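# Can a robot arm load slotted racks from a tray yet?

**Fedix**

Our shop moves flat plates by hand from shallow trays into slotted racks before inspection. We handle nearly 4,000 plates a month and are asked to report by 6th January on whether a machine could take over this step. The members of our purchasing group request advice from shops with direct experience.

**Annelies Jacobs**

Our department reviewed this task in August. Picking up a flat piece is largely a matter of gripper and fingertip choice. Placement in a narrow slot demands more, as a small error in angle will cause the piece to catch on a ridge. The rack should be fixed to the table and its position checked at the start of each shift. 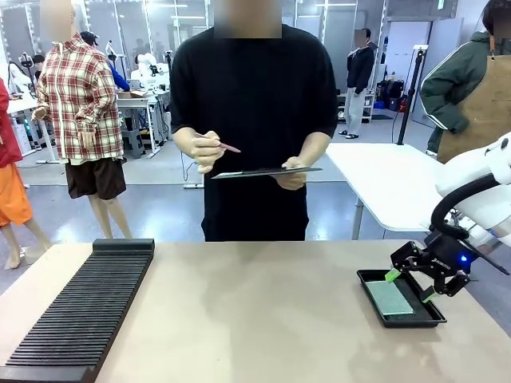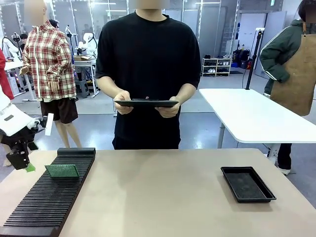 *Tray on the right of the table, slotted rack on the left.*

I would recommend a trial of 2,000 pieces with an operator present. Please record every stop, including those cleared in a few seconds. A rack with wider slots may be worth pricing first.

**Bornach**

We do not consider it ready. Our trial ended after 67 pieces and the work went back to the bench. Dishwasher racks at home would be worse, in my opinion. Ask again next year.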